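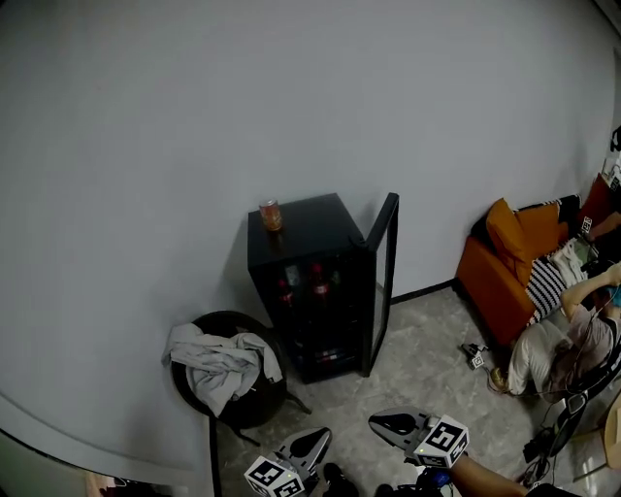

읽는 시간 4분

지난주에 Paltholm 공개 시연일에 다녀왔다. 초대장에는 '가정용 조작 로봇의 오늘'이라고 적혀 있었고, 나는 당연히 로봇이 돌아다니며 집안일을 하는 모습을 기대하고 갔다. 결론부터 말하자면 내가 오후 내내 구경한 것은 음료 냉장고였다. 검은색에 유리문이 달린, 내 자취방에 두면 딱 좋을 크기의 작은 냉장고.

장소는 Wedton 건물 3층이다. 입구에 1907년에 지은 건물이라는 동판이 붙어 있고, 엘리베이터도 그 무렵의 정신을 충실히 계승하고 있다. 나는 계단으로 올라갔다. 올라가서 이름표를 받고, 신발에 덧신을 씌우라기에 씌우고, 커피를 한 잔 받았다. 커피는 미지근했지만 공짜였으니 이 문단에서만 불평하겠다.

안내를 맡은 사람은 Vasco Macedo 씨였다. 말이 아주 빠르고, 질문을 받으면 질문보다 긴 질문으로 되돌려 주는 분이다. 내가 로봇은 어디 있느냐고 물었더니 그 전에 냉장고 문을 연다는 게 뭐라고 생각하느냐고 했다. 나는 냉장고 문을 여는 것이라고 대답했다. 틀린 모양이었다.

설명을 들어 보니 여기서 하는 일은 이렇다. 사람이 양손에 그리퍼를 하나씩 쥔다. 회색 플라스틱 손가락이 달려 있고, 아래쪽에 흑백 무늬가 찍힌 흰 정육면체가 붙어 있는 물건이다. 그걸 쥐고 머리 높이에 카메라를 단 채 집안일을 한다. 캔을 집고, 문을 열고, 병을 넣고, 문을 닫는다. 정육면체의 무늬는 손이 어디에 있고 어느 쪽을 향하는지 계산하는 데 쓴다고 한다. 이 기록이 충분히 쌓이면 로봇이 그걸 보고 배운다. 그러니까 내가 보러 간 로봇은 아직 학생이고, 그날 교실에 나와 있던 건 선생님들뿐이었다.

시연 방은 거실처럼 꾸며 놓았다. 밝은 대리석 무늬 타일에 주황색 소파, 줄무늬 쿠션, 그 옆에 문을 열어 둔 문제의 냉장고. 냉장고 위에 캔이 하나 놓여 있고 안쪽 위 칸에는 병이 들어 있었다. 둥근 검은색 의자에는 회색 천이 아무렇게나 걸쳐져 있었다. 나는 이걸 보고 세트 담당자의 솜씨에 감탄했다. 우리 집 의자와 똑같았다. 모델하우스에 가면 늘 수건이 호텔처럼 접혀 있는데, 그런 집에서만 배운 로봇은 우리 집에 오는 순간 사표를 쓸 것이다.

소파에는 밝은 회색 바지를 입은 사람이 길게 누워 있었다. 나는 이 공개일에서 그 사람이 제일 부러웠다.

시연은 생각보다 볼만했다. 처음에는 솔직히 다 큰 어른이 집게로 캔을 옮기는 걸 보려고 지하철을 두 번 갈아탔나 싶었는데, 보다 보니 자꾸 손에 힘이 들어갔다. 캔은 미끄럽고 병은 키가 제각각이고, 집게손가락 두 개로 병목을 잡으려면 각도가 맞아야 한다. 시연자가 병을 한 번 놓칠 뻔했을 때 관람객 여럿이 동시에 숨을 들이마셨다. 축구를 보면서도 그런 적이 없는 사람들 같았는데 말이다.

내가 직접 해 볼 기회도 있었다. 줄을 서서 차례가 되면 그리퍼를 쥐여 준다. 생각보다 가벼웠고, 쥐자마자 내 손이 내 손이 아니게 된다. 과제는 캔 하나를 냉장고에 넣는 것. 나는 캔을 잡는 데까지는 성공했다. 그다음에는 선반 모서리를 두드렸고, 그다음에는 문짝을 두드렸고, 마지막에는 캔이 내 뜻과 무관한 방향으로 누웠다. 뒤에 있던 초등학생이 한 번에 해냈다는 사실은 굳이 적지 않으려다가 적는다.

Macedo 씨 말로는 실패한 기록도 버리지 않는다고 한다. 위로인지 사실인지 표정으로는 알 수 없었다. 언젠가 어느 집 로봇이 냉장고 선반을 톡톡 두드리고 있으면 나를 떠올려 주기 바란다.

질의응답 시간에는 Ilango Kamath 씨가 나왔다. 이쪽은 반대로 말이 느리고 짧다. 누군가 냉장고 하나를 제대로 배우려면 기록이 얼마나 필요하냐고 묻자 이 방에서만 1000번을 채우는 게 이번 목표라고 했다. 그럼 다른 냉장고는요, 하고 또 누가 물었다. Kamath 씨는 잠시 생각하더니 "다른 냉장고도 해야죠"라고 했다. 그날 들은 말 중에 제일 마음에 들었다. 발표 자료에는 화살표가 많고 화살표 끝에는 늘 미래가 있었는데, 이 대답에는 화살표가 없었다.

옷 개기는 언제 되느냐는 질문도 나왔다. 질문한 분의 목소리가 꽤 절박했다. 의자에 걸린 그 회색 천을 보면서 나도 속으로 같은 걸 묻고 있었다. 천은 어렵다고 한다. 잡을 때마다 모양이 바뀌어서 그렇다는데, 나도 수십 년째 같은 이유로 안 개고 있다.

아쉬운 점도 적어 둔다. 방이 좁아서 뒤에 서면 앞사람 뒤통수 학습만 하게 된다. 오른쪽 구석에는 검은 케이블이 엉켜 있어서 그쪽으로는 다들 발을 조심하며 섰다. 안내 책자는 영어판뿐이었는데 그나마도 중간에 동이 났다. 기념품은 스티커 한 장. 흑백 정사각형 무늬가 찍힌 스티커인데, 노트북에 붙였더니 동료가 결제 코드인 줄 알고 휴대폰을 갖다 댔다.

다음 공개일은 6월이라고 한다. 그때는 냉장고 말고 서랍을 한다는데, 나는 갈 생각이다. 가기 전에 집에서 주방 집게로 캔 옮기는 연습을 좀 할 것이고, 벌써 어제저녁에 해 봤다. 맥주 한 캔을 냉장고에서 식탁까지 옮기는 데 성공했다. 따는 건 손으로 했다.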